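Estimating the Water Level in Clear Cups from One Fixed Camera
Student project report, Tristari group
Thongchai Saithong and Archie Shearer
Mar 31, 2024

Aim
A robot that carries a drink should know how full the cup is before it lifts. We wanted to learn if one ordinary camera is enough for this, when both the cup and the water are transparent.

Method
We recorded 300 images of clear cups on office desks. For each image we marked by hand the water line and the base of every cup. We used 111 images for testing and kept them away from training. Our program finds the cup first and then searches for the water line inside it. The height is given as a share of the cup height.

Results
In the test images the program missed the water line 16 times. Most of these mistakes came from printed or frosted marks on the plastic, which the program took for the surface of the water. Lids gave less trouble than we feared. Cups which stand farther from the camera are also more difficult, as the line becomes very thin.
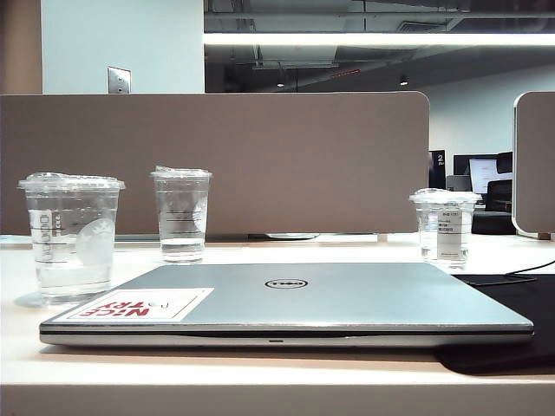 Would a depth camera solve the problem?
Only in part, for clear plastic and water often give wrong or missing depth values.

Next work
In June we will connect the program to the Irnau arm and repeat the test with 2 cameras.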